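Search this site Search

Laratberg: progress report to Nikolaidis, November

Thank you again for your patience over the summer, which let us rebuild the siege mode properly before showing it to anyone outside the studio. It has been a busy stretch and a happy one, and there is a good deal to tell you.

The closed test drew 246 players, who fought 3447 matches between them. Of those players, 211 finished the whole river campaign, well above what Shih-chieh and I had dared to hope for. The catapults are still too strong on the narrow maps — we knew that going in — and Toshiko Nomura has a new set of damage values nearly ready.
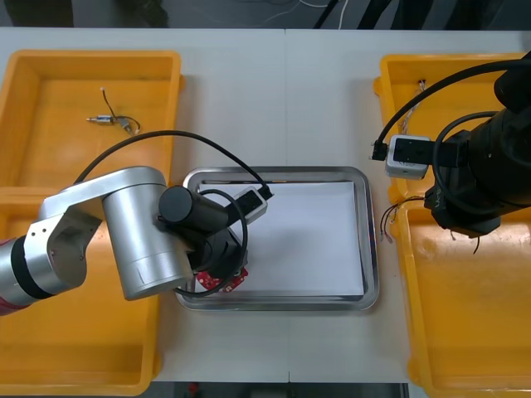

Usman Kiani wrote to us after the last round that the fog makes night raids a joy, but that losing a castle you've built up for an hour stings too much, and he'd like to keep at least the inner wall. We agree with him, and the next build will let defenders carry some of their stonework over to the following match.

We have 3 maps left to finish, and the music for the winter chapter still needs recording. Spending is within the plan you approved. We'd love to have you in for an evening of play once the new build is steady.

Yi-chun Kwok, Stilix

© Stilix. All rights reserved. Back to top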